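Review: Ollavine, the budgeting app that wants to be your aunt
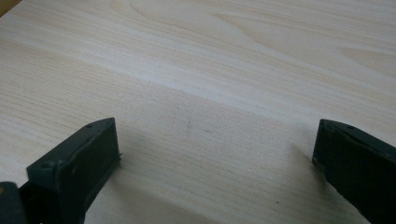 Joanne Ackroyd
Personal finance columnist
January 9, 2021

Ollavine is a budgeting app that links to your checking account, sorts your spending into categories and then has feelings about it. I have used it since November. We are on speaking terms.

Setup took 19 minutes, most of them spent waiting for my credit union to text me a code. After that the app pulled in a year of transactions and filed them with great confidence. My dentist went under Entertainment. You can correct it by tapping the category, and it does learn, although the dentist had to be moved twice.

The part worth having is the bill calendar. It spots repeating charges and lines them up against payday, so you can see the thin week coming. It found a magazine subscription I had been paying for since the last time I owned a bathtub. I canceled it and the app sent me confetti.

Savings goals are less impressive. I set one for $2,000, a new furnace being in my future, and the app suggested I could get there by spring if I stopped buying groceries. There is a slider to make the plan gentler. Find the slider.

I compared it with Masura, which does the same sorting for free and pays for itself by showing you credit card offers. Masura's charts are prettier. Its calendar is buried three menus down, and it logged me out so often that I began to take it personally.

Ollavine costs $60 a year after a free month, and the renewal is automatic - the one repeating charge its calendar failed to flag on my account. I wrote to support about that. A person named Facundo Arancibia answered the next morning, agreed it was awkward and added it by hand.

Couples should know that shared accounts need two logins and a good deal of patience. Export to a spreadsheet works fine. The phone version is better than the website, where the text is tiny and the Help button leads to a page about the company's values.

Three and a half stars out of five. I'm keeping it through the furnace.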